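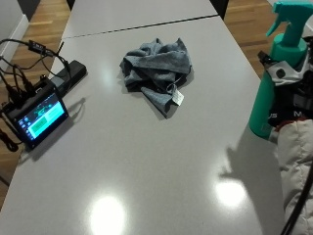

February, ten past eleven at night, and I should be asleep.

Chapel at Plandside this morning. I had prayed for a spirit of patience on the walk down and was tested on it by the second hymn, which was number 359, all 8 verses, taken at the pace of a man looking for his glasses. I like 359. I liked it more when I was younger and had the breath. The woman behind me sang the alto line from some other hymn altogether, with great conviction, and by verse six I had gone over to her side.

The sermon was on Jonah. It is always the fish people want and always Nineveh they get, and today we got a good deal of Nineveh. The visiting preacher had come over from Dotmont and told us so three times, the buses being what they are. He was better than I wanted him to be. He said Jonah sulked under his plant because he had been proved right about God being merciful and couldn't stand it. I wrote that on the back of the notice sheet, and then under it, smaller, "eggs, stamps".

It stayed with me through lunch. I have been sulking under a plant of my own since the business over the reading group, and I had rather hoped the Lord would take my view of it. They have gone on quite happily without me. They are doing Ruth. I would have done Ruth beautifully.

Walked up to Nitside in the afternoon to clear my head, and called at Abbasi for the bread, where I was 40p short and was let off. Undeserved mercy from a baker, on the very day. I said thank you and was cross about it all the way to the stile.

Did my reading before supper. I am now on page 219 of the big commentary, out of 853, having begun it last Lent with the idea of being through by Easter. I didn't say which Easter. The author has spent nine pages on one Hebrew verb and thinks it may mean "to turn", or possibly "to go back".

So I have written a note to the reading group asking if there is still a chair. It took four goes. The first was very dignified and I have burnt it. The last one says I'm sorry I was short with everyone and may I come for chapter three. It's on the mat by the front door, stamped, with my last stamp. Forgot the eggs.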